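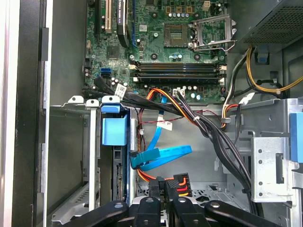 Overnight train to my sister's in May, and I need to bring a desktop computer with me. Has anyone taken one as luggage? I don't mean a laptop, I mean the full tower. I want to travel with it stripped down and put it back together when I arrive. The processor and memory would go in my backpack, so the socket and both memory slots are empty like you see there, and the case would go in a padded box. There's one change, at Komen, with 50 minutes between trains. My question is whether to keep the box with me or check it.
– gedwards

Reply from haf_lewis
Keep it with you. I checked a sewing machine on a night train once and the box had a crushed corner when I got it back. The machine was fine but I wouldn't do it again with anything I cared about.

Reply from platform4
Disagree. Overhead racks on the older coaches are shallow and a tower in a padded box won't fit. You'll end up with it in the end-of-car rack by the door, where everybody drops suitcases on top of it. At least in the baggage car it gets strapped.

Reply from haf_lewis
It doesn't always get strapped. Mine wasn't.

Reply from Carys P
What class are you booked in? If it's a roomette, the box can go on the floor under the seat until they make up the bed, then you have to move it. Two of us did that with a cello case and it was a long night. In coach I'd take the seat nearest the luggage rack and put the box on the bottom shelf.

Reply from gedwards
Coach. I looked at the roomette and it was $200 more.

Reply from a-yeong
Check whether baggage is even handled at your stop. Plenty of smaller stations have no checked service, and then the whole argument is moot. Also read the page on electronics. On the line I use they'll carry them but won't pay if they break.

Reply from platform4
Fair point about the station. I still say ship it. It's a box of sheet metal and a circuit board, any parcel company will take it.

Reply from Carys P
Shipping means it gets dropped by strangers instead of sat next to you. I don't see how that's better.

Reply from gedwards
Called the station. No checked bags at my end, so it's coming on board with me. I'll get there early and ask the attendant about the bottom shelf. Does Komen have elevators between platforms?

Reply from a-yeong
Yes, at the north end. It's slow, so go straight there when you get off.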